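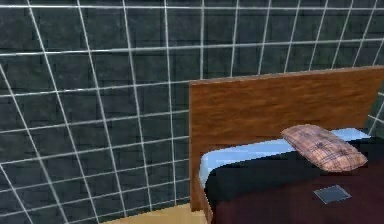 Can my college make a student group move an invited speaker to a "free expression area"?

Posted by Kavinda Talukder, 5/15/26
Filed under: Campus speech, Student groups

I'm the secretary of a small debate group at a public college. We have 14 members, and we're registered with the student activities office. In December we asked to book the Rosine Room, which is the lecture room in the student center that every other group uses. Our speaker was going to argue against the city's new rules on street protests. It was a pretty dry topic, or so we thought.

The office approved it and then changed its mind four days before the event. The email said that "several students expressed concern about the climate the event may create" and offered us the free expression area instead, which is a patch of concrete between the parking structure and the gym. We were also told we'd have to pay for two security officers if we stayed indoors. No other group I've talked to has ever been charged for security.

We ended up canceling. Now we want to try again with the same speaker and I'd like to know where we stand before I fill out the form. Can they do this? Does it matter that the speaker isn't a student? And is there any point in asking for the complaints they say they got?

Khanyisile Sibiya

I sat on a student affairs appeals panel for a while, at a different public school, so take this as general information and not legal advice.

The first thing is that your college is public, so the First Amendment applies to it. A private college would be a different answer, and you'd mostly be looking at its own handbook.

A public college doesn't have to open its rooms to student groups at all. Once it does, it generally can't pick and choose based on the views being expressed. It can have neutral rules about time, place and manner. "No amplified sound after ten" is fine. "Rooms must be booked two weeks ahead" is fine. Moving one group outside after other students complained about what the speaker might say is much harder to defend, because the reason for the move is the content.

The security charge has the same problem. The Supreme Court dealt with this in Forsyth County v. Nationalist Movement in 1992. That case was about a county parade permit, but the idea carries over: the government can't set a fee based on how it expects listeners to react.

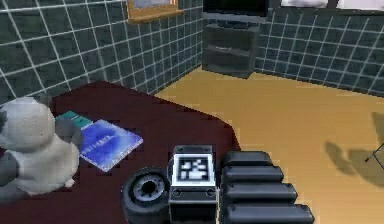 A flat fee that every group pays for an event of a certain size is another matter. So find the written fee policy first. If there isn't one, say so in your letter and ask what standard they used.

On the speaker not being a student, it usually doesn't change much if the rules let registered groups invite guests. Check that part of the handbook, because some schools want a guest form or a faculty sponsor. Get it in early so that a missing form can't be used as the reason.

Yes, ask for the complaints. Most states have a public records law that covers public colleges. Student names will probably be blacked out for privacy, and you may wait a while. What you want most are the staff emails about the decision. Ask for those by date range and by office, and keep the request short. Ours got one once that ran 12 pages and the first reply was a request to narrow it.

Then write to the dean. Keep it to one page – dates, what was approved, what was changed, what you want now. Attach the approval email.

Sohail Mughal

Colleges have been doing this for years and they will keep doing it until somebody sues. Just hold it in the room and let them drag you out. Free speech is free speech, there is no exception for feelings.

Osaze Akande

I would not do what Sohail says. If you use a room without a booking, they can discipline you for that, and it has nothing to do with speech. You'd be handing them a neutral reason.

Khanyisile's answer is right as far as I know. I'll add what happened with our group, since it was close to yours. We were a reading group at a public college and had a talk moved to the lawn after a petition. We appealed inside the college first and lost. 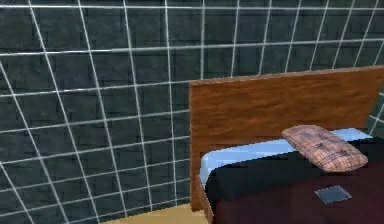 After that we wrote to the college's lawyer directly and copied the dean, and we had a room again in about 4 weeks. I think the lawyer simply read the policy, which the activities office hadn't done. There was no apology and no change to the policy, but the talk went ahead and the fee was dropped.

Also check whether your state has its own campus speech law. A number of states have passed laws that do away with small "free speech zones" at public colleges and treat most outdoor areas as open. That won't get you the indoor room, but it's useful to quote if they bring up the concrete patch again.

One more thing. Keep every email, and if somebody calls you about it, write to them afterward with a summary of the call and ask them to correct anything you got wrong.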